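Refitting a Guest Bathroom: Lighting, Storage and Cleaning
Interior Design and Building Services, second-year project
Group: Kristýna Čierny, Miloslav Hrnčiar, Feven Habte
Supervisor: Randi Myklebust
Handed in 20 Apr 2022

1. The task

We were asked to choose one small room in a building in use and look at how well its finishes and fittings suit the people who use and clean it. We chose a bathroom on the ground floor of Larno, a guest house that was refitted in December. The owner, Ľudovít Ševčík, let us in whenever the room was free and gave us the plans and the list of finishes. The room is number 9 on the plans.

2. How we worked

We visited the room on 2 mornings and one evening. We drew it to scale, talked to the cleaning staff and asked guests to fill in a short form. We got 15 forms back. That is too few for percentages, so we have only reported what people wrote.

The three of us split the work. Kristýna did the drawings, Miloslav looked at the lighting and Feven did the interviews and the forms.

3. Lighting

The light below the cabinet was the thing guests mentioned most. It is warm and falls on the floor in a band, and several people wrote that they left it on all night so they could find the room without the main light. Two guests thought it was a fault and asked at the desk how to turn it off. The switch is outside the door, next to the one for the corridor, and neither of them is marked.

The main light is much stronger. On a glossy floor it gives a bright spot that moves as you walk, and one older guest wrote that she took it for water. We think a softer fitting would help more than a change of floor, which would be expensive and would mean closing the room again.

4. Storage

The cabinet has a wood-grain front and a dark groove in place of handles. The staff like this, as there is nothing to polish and nothing for a cleaning cloth to catch on. Guests were less sure. Some did not find out that it opened and kept their things on the edge of the basin. The small green sign on the front did not help them – it was described on one form as "tiny".

We tried a larger sign made of card for a week. The staff said fewer people asked about towels, but we did not record this properly and would not rely on it.

5. Cleaning

The large floor tiles mean few joints, and the staff told us the floor is quick to mop. Drying it takes longer. Marks show on the polish if it is left to dry by itself, so they go over it with a second cloth. The shower glass is wiped down after each guest leaves, and the rail along the bottom of it is the part they find most awkward, as it has to be done kneeling.

6. What we would change

Mark the two switches outside the door.
Fit a softer main light and keep the one under the cabinet.
Replace the sign with one that can be read standing up.
Keep a short-handled brush in the room for the shower rail.

None of this needs a builder except the light. We gave the list to Mr Ševčík at our last visit and he has agreed to the switches and the sign. The drawings are in the folder handed in with this report.
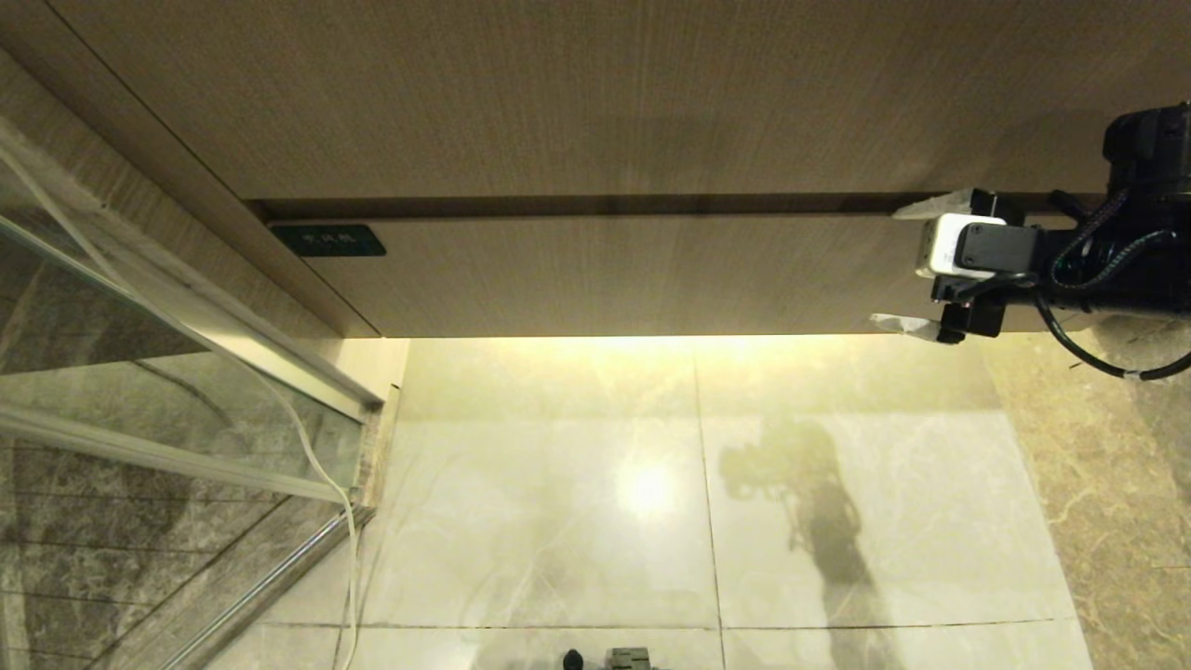
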